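**FOR RELEASE FRIDAY**

# Mekico's refill counter opens in Gridirdale this February

GRIDIRDALE - I've been writing our little announcements since we were a folding table at the Pornik street market, and I have never been this happy to type one up. Mekico is opening a refill counter! A real one, indoors, with a door and heat and a place to set down your bag.

We're at 94 Phí Row, in the old shoe repair shop (the brass foot is still over the entrance and we're keeping it). You bring in a clean container with a lid, we weigh it, you fill it, and you pay for what went in. Dish soap, laundry soap, vinegar, cooking oil, shampoo and a hand soap that smells like oranges will be on tap from the first morning.

People keep asking me what sort of container they need, and my answer is to look under your sink before you buy anything. Jars are fine. Old soda bottles are fine for soap. If it's clean and the lid closes tight, we'll fill it.
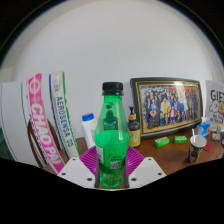

*A green plastic bottle with a black screw cap.*

One thing I do have to be strict about is food. Oil and vinegar go only into containers that have held food or drink, and anything that once had cleaner in it stays on the soap side of the room. We'll have stickers at the scale so you can write down what you filled, and please use them, even if you're sure you'll remember. I was sure too, and I once dressed a very nice salad with something I'd rather not discuss.

Prices will be on a chalkboard by the scale, and they'll match what our market regulars already pay. The smallest fill is 3 ounces, which is handy if you want to try the shampoo before committing to a whole jar of it. There's no membership and no card to carry around.
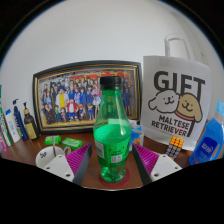 If you show up with nothing, that's okay too. We'll have a shelf of washed jars by the door, free to take, and you can add your own spares to it whenever you like. I've been saving mine since last summer and my kitchen would be grateful to see them go.

Opening day is Friday, and we'll unlock the door at 5 in the afternoon. The first 30 people through get their first fill of hand soap on us - one container each, and please be reasonable about the size (somebody at the market once brought a camping jug). There will be cider and ginger cookies until they run out.

Reporters and neighbors are welcome to stop in before we open that afternoon. Knock hard, the bell doesn't work yet. For anything else, leave a note in the Mekico mail slot and I'll get back to you.

###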